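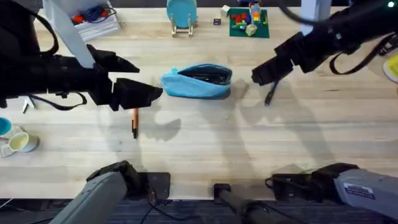

*2 min read*

Wednesday, July 23, 2025

Second dye day for the Jurolia cotton. The first batch from last week dried too pale on one side, so I changed two things at once, which I know is bad practice, but we have only this week with the big pot.

Cloth weight, dry: 768 g. I soaked it overnight in plain water and then put it in the alum bath. Chin-lung Hsu says the alum should be dissolved completely in hot water before it meets the cloth. Last time I was in a hurry and saw small grains at the bottom of the bucket. Today there were no grains.

Dye: onion skins, 300 g, simmered for one hour and strained through the old curtain. Smell is strong, please open both windows before you start. Color of the liquid was a dark tea brown. I kept the bath at 64 degrees and turned the cloth with the long spoon every few minutes. Last week I left it alone while I ate lunch, and I believe the pale side comes from this — it was floating above the water.

Result after 3 rinses: warm yellow, a little orange at the folds. Much more even. There is one lighter stripe near the hem, the width of my thumb. Maybe the cloth was tied too tight there when I soaked it. Gladys Lema likes the stripe and wants to keep that piece for the lining.

Light blue is still the difficult one. Innes has the sample of indigo powder from Belhaj, but the paper with the instructions is missing. I wrote to them and asked for a new copy.

Notes for whoever goes next:

- the thermometer reads two degrees low, the 64 above is already corrected
- the rubber gloves have a hole in the left thumb
- do not pour the used alum bath on the plants, Feng-yi Tsao keeps seedlings by the back door

Swatches are on the line. I will cut them on Thursday and put one half in the window for the fading test, the other half in the drawer.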